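Surface notes, park loop
Mon 14 January — posted by Ilídio Prata

I use the Basurness loop as a walking circuit, and its surface changes several times. The first stretch is block paving, small units in basket weave with a concrete curb on the grass side. 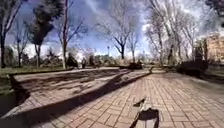
Brick section, low sun.

Past the bricks it is bare dirt. I pace 600 steps on it and expect my shoes to pick up dust.

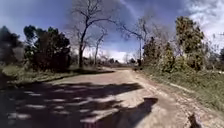

Is the dirt section all right for narrow stroller wheels?
Larger wheels cope better, and the middle is smoother than the border.

Grit is the other variable. It tends to collect where the path drains badly,

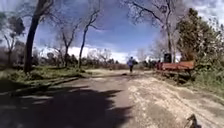 and I shorten my stride on it. Asphalt is faster, provided it is clear.

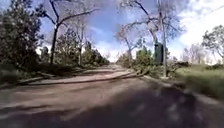
Limb down across the asphalt, left and center.

Comments (2)

Margarida Quintela: Did you report the limb?

Ilídio Prata: Yes, by phone. No date given for removal.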